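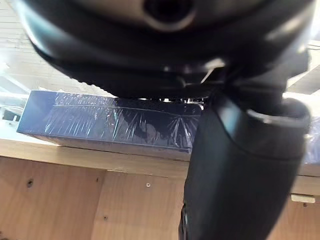 Fig. 2. Round opening, close up

Setting up a trip in Treletti

1. Enter both flights. Import claims to read any ticket – check the times anyway.
2. Set the layover to two hours. The default is optimistic.

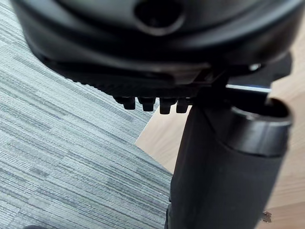
Does it work offline?
Only for trips you saved first, up to 200 pages.

3. Save, switch to airplane mode and reopen the trip. 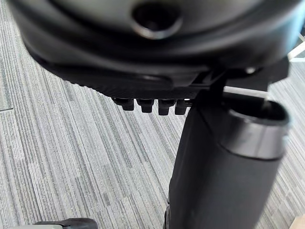

If the hotel address is missing, go back online and save again. Caution: "Synced" may not include your boarding pass.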